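**Giving up the second coffee: anybody else?**

**pesau_porch** wrote:

So I'm 4 days into having just one cup a day and I am a bear. My sister moved to Erenbridge and swears the water there makes coffee so good you only want one. Well, I don't live in Erenbridge! I get up, I have my cup, and by ten I'm standing in the kitchen staring at the pot like it owes me money. Does this get better or do I just get used to being crabby?

**Trundemia_Tom** wrote:

It gets better. I quit the afternoon one back in August and had a headache for 2 days, then nothing. Drink a big glass of water when you'd normally pour the next one. Sounds dumb, worked for me.

**howlader_h** wrote:

Gotta disagree with Tom, water did zip for me. What I missed was the break, getting up and holding something warm. I switched to mint tea and kept the exact same routine. Also why are we quitting? If your doctor didn't say anything and you sleep fine, have the coffee!

**pesau_porch** wrote:

I don't sleep fine, that's the whole thing. Up at 3 every night rearranging the garage in my head.

**RezaulPaul** wrote:

Same boat, porch. I went half-caf instead of cutting a cup (mix it yourself, the premixed bags cost way too much) and I still get my two. My rule now is that the second one has to be at a table, sitting down, no wandering around the house with it. I drink less that way, because half of what I used to pour went cold on top of the dryer.

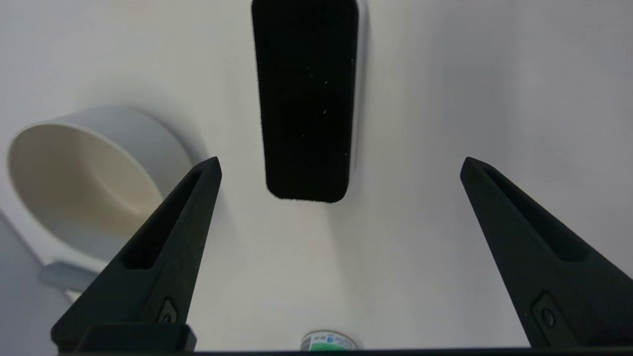 And no coffee after lunch, period. My wife thinks the half-caf tastes like wet cardboard and she's welcome to her opinion. I slept until six this morning.

**Trundemia_Tom** wrote:

Half-caf is cheating lol. You're still having two!

**RezaulPaul** wrote:

I'm a rested cheater, Tom.

**howlader_h** wrote:

With Rezaul on this one. Porch, what ratio of decaf could you stand? Start with just a scoop of it and go up every week.

**pesau_porch** wrote:

OK, picking up a bag of decaf tonight. Will report back if I'm still speaking to anyone.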